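Section 2. Planning and Budgeting a Hand-Held Gripper Station

2.1 Before you order

Work through these steps before sending a purchase request. They apply to the Tresik two-hand kit and to older Bemum kits.

1. Decide how many stations will run at the same time. One station needs one pair of grippers, one table and one operator chair.
2. Set the budget per station. A two-hand kit is listed at 3,000. Each spare set of jaws is 495.
3. Add one spare set of jaws per station. Jaw pads are wear parts and are not covered by the warranty.
4. Measure the floor. Allow space for a seated operator to reach the table with both arms, and keep neighboring operators out of each other's reach.
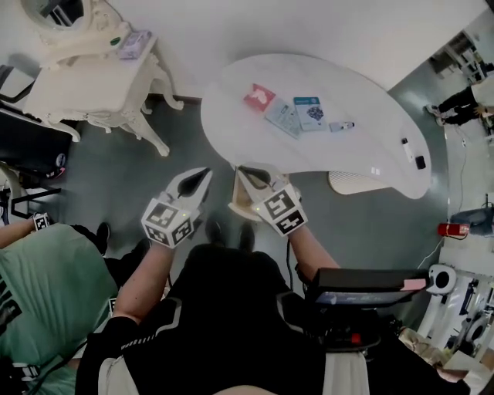

Kamlesh Negi writes that his site ordered kits for 11 stations and forgot chargers for all of them, so put the chargers on the same purchase order. They ship from Pliltau separately and took 15 days to reach him in October.

NOTE: Prices are per the list of April 25, 2024. Freight and sales tax are extra.

2.2 Furniture and room

5. Use ordinary household furniture where you can. Secondhand pieces are fine if they stand level. Do not spend the gripper budget on custom benches.
6. Choose tables with different shapes and heights if your tasks call for them. Small objects for the tasks can be bought locally.
7. Check the lighting at the times of day you plan to work. Budget for extra lamps if the room depends on windows.

CAUTION: Do not run power cords across the path between stations. Price cord covers before you sign off on the layout.

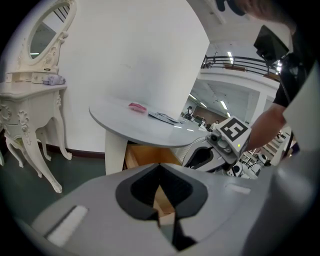 Figure 2-2. Second gripper held toward a round table, marker facing up at an angle.

8. Send the finished layout to your Montoya sales contact with the order. Eglė Jõgi handles layout questions for multi-station orders - allow a week for a reply.

Keep a copy of the layout. You will need it in Section 3.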